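Why Did the Gripper Let Go?
A Sturkura story about dropped pants, a tired spring and learning to squeeze

If you have ever carried a big armful of clean laundry up the stairs, you know how it goes. You hold on tight, you watch your feet, and then a sock slides out and then another one, and by the time you get to your room there is a trail behind you like bread crumbs in a fairy tale. Robots have this trouble too! They have it much worse than you do, and one summer at our workshop in Skodadbridge they had it so badly that we had to stop everything and find out what was wrong.

Sturkura is the name of our project. We are teaching a robot called Dunstan to help with the ordinary jobs in a house, such as picking up clothes, moving them from one place to another and putting them down nicely. Dunstan is not quick. You could put away a whole drawer of T-shirts while Dunstan is still deciding about the first one. But Dunstan is patient, and patient is a good thing to be if you are going to practice the same thing over and over.

How does a robot learn to pick up pants?

Well, somebody has to show it. A person holds a gripper in one hand. A gripper is a tool with two jaws that open and close, a bit like the tongs your family might use for spaghetti or corn on the cob. There is a camera on the gripper, so when the person picks things up with it, the camera records what the jaws are doing. Later on, Dunstan's computer studies all of those recordings and tries to work out the trick of it. We had 2626 recordings by the time this story begins, which sounds like a lot, and it is, although a computer can always use more.

So what went wrong?

The gripper started dropping things. It would close on a shirt, lift it a little way, and then the shirt would slip out and land in a heap. The first few times we thought we were just being clumsy. Everybody drops things, especially right before lunch. But then it dropped a towel, and a pillowcase, and the same pair of pants three times in a row, and we had to admit that something was the matter.

When a machine goes wrong, it is very tempting to guess. One of us was sure it was the pads, the soft parts on the jaws that touch the cloth. Pads can get dusty, and dusty pads are slippery, the same way your sneakers are slippery if you walk through flour. (Please don't try this in somebody's kitchen.) So we cleaned the pads, and we felt very clever for a few minutes, and then the gripper dropped a shirt.

The next guess was that the cloth was too thick. That was a good guess, so we tried thin cloth. It dropped that too.

After that we stopped guessing and did what we should have done in the first place, which was to test one thing at a time. We used the same piece of cloth, folded the same way, and we lifted it 200 times with the faulty gripper and 200 times with a brand-new one. It was dull work, and there were a lot of crackers eaten. The new gripper hardly ever let go. The old one did fine in the beginning, and then it got worse and worse the longer we kept at it.

That was our clue. Something inside the old gripper was getting tired.

The tired spring

Inside our gripper there is a spring. You have probably met a spring inside a clicky pen. When you squeeze a spring and let go, it pushes back, and in our gripper that push helps to keep the jaws pressed together. A spring that has been squeezed a great many times can lose some of its push. This one had. We took the gripper apart and stood its spring next to a new one, and it was shorter, and when you pressed it with your thumb it felt rather mushy.

We put in a new spring, closed everything up again and went back to our clothes. Jeans and other heavy pants are a wonderful test, as the cloth is stiff and the bundle gets fat when you fold it. The jaws have to open good and wide, one on each side, before they can come in and squeeze.

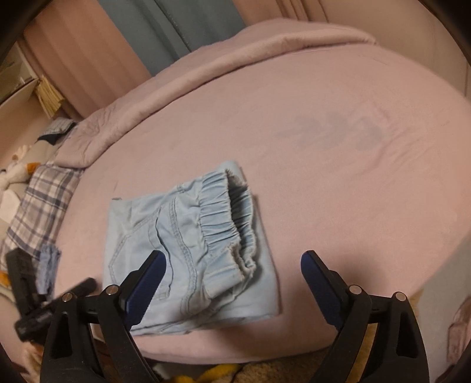 The repaired gripper had 14 different pieces of clothing to get through before we would trust it again, and we took our time over every one of them. It dropped a single thing, a silky scarf, and silky scarves are hard for people as well.

Was it dangerous?

That is a very good question to ask about any machine. A dropped shirt doesn't hurt anybody. But suppose Dunstan had been carrying a glass, or a bowl of hot soup! A weak grip would matter a great deal then. That is why Dunstan only carries soft things for now, and why we have a new rule in the workshop: every spring gets checked every 12 days, even when the gripper seems perfectly happy.

There is another rule, and you can borrow this one at home. Keep your fingers away from the moving parts of a machine, whether it is working well or not. If it starts acting strangely, leave it alone and go get a grown-up.

What happened to the recordings?

Some of them showed the gripper failing because of the bad spring, and we didn't want Dunstan to think that was how you pick up a shirt. So those recordings went into a separate folder called Dumex, where we keep all our mistakes. We are rather fond of Dumex. In August we hope to use it to teach Dunstan what a slip looks like, so that it can stop and try again.

Words to know

Gripper: a tool or a robot hand that opens and closes to hold things.
Fault: something wrong with a machine that stops it from working the way it should.
Spring: a part, often a coil of metal, that pushes or pulls back when you squeeze or stretch it.
Test: a careful try, done to find something out.

Written by the Sturkura workshop, Skodadbridge, June 30, 2018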